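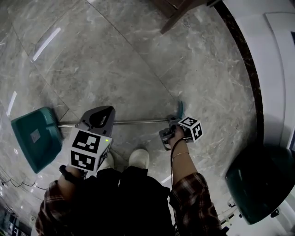
*Grey marble floor at Gillstead, nice and shiny.*

Sunday 10/03/2024 was the tabletop games open day at Gillstead, and I'd been looking forward to it since Mio Mizuno sent me the flyer. Doors at 11, and I was in the queue with my dice bag and a cheese roll well before that!

First stop was the Jarkerwood table. It's a haunted village campaign set in 1890, and Mio was running the short version – two hours, pre-made characters, lots of fog. I played a disgraced vicar and got eaten by something in a well. Loved it. She'd put on a playlist of creaky fiddle music, low enough that we could still hear each other (take note, every other GM I've had).
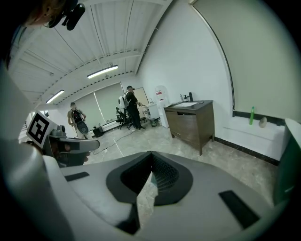

*Black and white marker, on the left.*

After lunch I sat in on the Maltex talk about their new dungeon tiles. A bit long, and I'm not sold on the price, but the swamp set is gorgeous. Then I tried Akolgo, a card-driven skirmish game that claims to play in 30 minutes. Ours took far longer, mostly down to me reading every card out in a silly voice.

I came home with the Jarkerwood starter book and a set of green dice I didn't need. Mio's running the full campaign from May and there are two seats left, so I've put my name down for one of them. New vicar, same hat.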